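In Praise of the Place Where Things Go

My grandmother kept her buttons in a coffee tin, her string in a second coffee tin, and the pieces of string too short to be of any use in a third. I grew up thinking this was a funny story to tell at dinner, and I told it at a good many dinners before I noticed that I had become a person who spends ten minutes every morning looking for a tape measure. I own four tape measures. I would guess that she owned one, and that in all her eighty-eight years she never once had to call out to the rest of the house to ask who'd had it last.

I've been thinking about her tins a great deal since we moved to Inton, into a house with a lot of charm and almost no closets. The people who built it seem to have believed that a family needs one coat apiece and a Bible. We came with considerably more than that. We came with 80 boxes, which I know only because the movers wrote the number on the bill, and by December a fair share of them were still standing in the back room with the tape on, like guests who hadn't been told where to sit.

Now, the usual advice at this point is to get rid of things. You have heard it, I'm sure, and so have I, from magazines and from television and from a very nice woman behind me in line at the hardware store. Hold each object, ask whether you need it, let it go. I have nothing against this as far as it goes, and I did carry a good many things out to the curb that fall (the fondue set went, and I have missed it exactly once). But I have come to believe that the advice starts at the wrong end. Most of what makes a house feel crowded is stuff we do need, or will need in March, and that simply has no address. The scissors are on the stairs for the plain reason that there isn't anywhere else they live.

A thing with a place takes up hardly any room in your mind. A thing without one takes up a little corner of it all day long. You step over it, you shift it from the table to the chair so you can eat, and then from the chair to the table so you can sit, and each time you make a small promise to deal with it properly later on. Add those promises up over a year and I think you would have a second job, and not a well-paid one.

So what I want to speak up for is plain, dull, open storage. I mean shelves you can see into and bins you can lift with one hand. I do not mean the handsome kind. I have fallen for the handsome kind more than once, and I can tell you that a Kramer sideboard with soft-closing doors is a lovely piece of furniture and a black hole. We paid 1,040 dollars for ours in a weak moment, and it holds, to the best of my knowledge, a tablecloth, several birthday candles and everything we have ever lost. The doors are the trouble. Once a door is shut you stop being responsible for what is behind it, and you can go on pushing things in until the hinges complain.

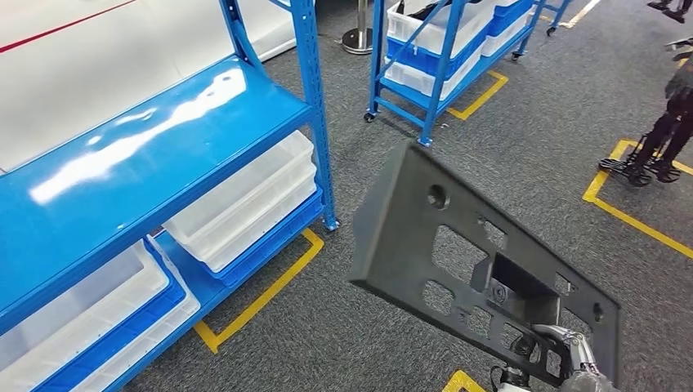
Blue metal shelving with nested white bins: no doors, and nothing to close on your fingers.

Open shelves won't let you get away with that. They are a bit like a friend who asks how you've been and then waits for the answer. If the bin for batteries is full of birthday ribbon, you can see that it's full of birthday ribbon, and so can your mother-in-law, and before long somebody moves the ribbon. I find I am a tidier person when I am being looked at, and I don't believe I'm unusual in this.

I should admit that my family was not persuaded right away. When I first brought up the idea of putting up workshop shelving in the back room, I was told it would look like the stockroom of a shoe store. I said that I had always found the stockrooms of shoe stores to be very restful. You give a clerk your size, she disappears for a minute, and back she comes with the right box out of several hundred. Has that ever happened in your hall closet? It has certainly never happened in mine, where I once went in for an umbrella and came out, a long while later, with a badminton net and a sore knee.

There is a serious point tucked in here, or I think there is. We tend to treat order as a matter of character. Neat people are good and the rest of us are lazy, and every January we swear to be better people by spring. But the shoe clerk isn't a better person than I am – or she may be, but that isn't why she can find the shoes. Somebody thought about the shelves before she ever got there. The public library in Fadberg, where I spent most of my childhood Saturdays and a shameful amount in late fines, ran for years with teenagers doing the shelving, and I was one of those teenagers, and I was a slob. I could put a book back where it belonged half asleep, because the spot was waiting for it. Then I would go home to a bedroom where you could not see the rug.

It didn't occur to me for some 30 years that the library and the bedroom had the same girl in them.

I don't want to oversell this. There is a kind of organizing that turns into a hobby and then into a sickness, and I have been near enough to feel the pull. I once spent a whole evening with the Pedus catalog, which lists 302 different containers, and went to bed quite sure that happiness was a matter of getting the lids to match. You can label your flour and your sugar and then, if you aren't careful, you can label your labels. A house is allowed a junk drawer. I would even say that a house needs one, in the way a week needs an afternoon with nothing written on it, and ours is deep and disgraceful and has a harmonica in it.

But beyond the one drawer, I would ask you to be kind to your future self, who is going to come down in the dark at six in the morning needing a flashlight. Give the flashlight an address. Tell everyone in the house what it is, and put up with the teasing. Buy the ugly shelf.

My grandmother's third tin came to me in the end, and it's on a shelf in the back room now, right at eye level, still marked in her handwriting. I used a piece out of it last week to tie up a tomato plant on the windowsill. It was an inch too short, so I knotted two together.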